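Mollia opens preclinical ultrasound suite, first bookings in March

Mollia has opened its small-animal ultrasound suite to outside groups. Bookings start in March. Three scanners, all set up for mice and rats – rabbits on request, ask first.

The suite was built for heart and kidney work. Groups studying heart failure in mice have mostly had to ship animals out or make do with end-of-study tissue, one time point per animal. With ultrasound the same mouse can be scanned week after week, so fewer animals per study and each one serves as its own baseline.

Teresa Salgado runs the suite. She said the pilot phase went longer than planned, mainly down to anesthesia. "Heart rate drops, your numbers drop with it. We threw out a lot of early scans before we were happy with the protocol." Pilot total was 2,789 scans, of which 2,575 passed quality check and went into the reference set. Most of the rejects were from the first weeks. 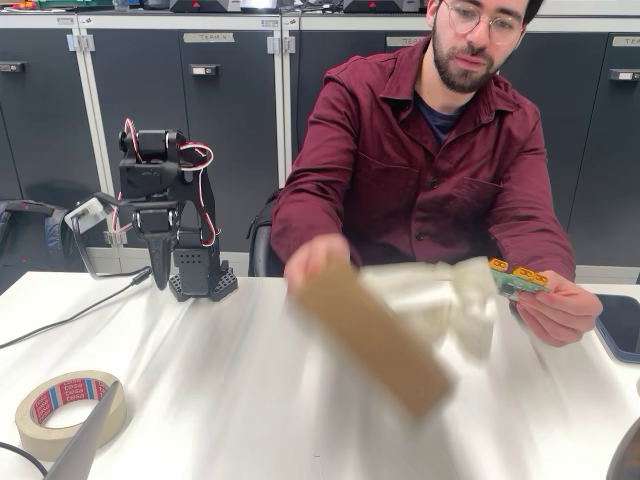 The reference set covers healthy adult mice of both sexes, with ejection fraction, wall thickness and kidney volume for each animal. It will be shared with any group that books time. Analysis runs on Vulel, the in-house software, which traces the heart wall on its own and lets the user fix it by hand afterward. Files can be exported for people who would rather use there own tools.

Not everyone is sold on the automatic tracing. Covadonga Mateos, whose group at Dasano tested it on infarct models, said it did well on normal hearts and less well on thin scarred walls. "You still have to look at every trace. It saves time, but I would not leave it alone overnight with my data." A fix for scarred tissue is in the works, no release month given.

Costs: 400 per half day, operator included. Training is seperate and takes two sessions. Trained users can book evenings without an operator, last slot 8 p.m. Contrast agent is not included, bring your own or order through the suite at least two weeks ahead.

Animals need a health report before they come in. Housing for longer studies is next door in the Gaber building, limited cages, already filling up for spring. Contact the suite desk for forms. Photoacoustic imaging is planned for later – funding not confirmed yet.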